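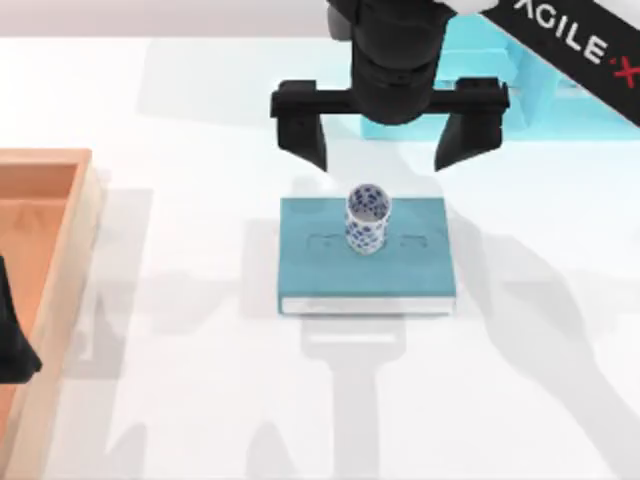

Reading more, owning less

2023-03-11

I have been trying to get my shelves under control since November. When I moved to Pillstead I brought 300 books with me, and I had read maybe half. The rest came along because I felt bad leaving them.

The rule I settled on is simple. A book I haven't opened in 2 years goes in the box by the door. Once the box is full, it goes to the library sale in Brurnotham. Cookbooks are exempt, and so is anything with my grandmother's writing in it.

Yamuna Subramaniam lent me a novel to make up for the gaps, so I am not sure the system works. It's a slow family story set on a ferry route, and I liked the second half much more than the first. I read it with tea over a week of evenings.
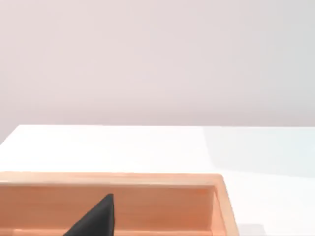 What I'm keeping

Poetry stays. It takes up no room and I do go back to it. The travel books mostly went, apart from one on Narkar that I still want to finish.

I kept the big dictionary too – over 1,000 pages, and heavier than it needs to be. Fiifi Lamptey says I should just use my phone. He is probably right, but I like landing on the wrong word and reading that one first.

The next box is half full. I'm stuck on the crime novels, and Philomena Sarpong has asked for first pick of those, so they are staying put until she visits.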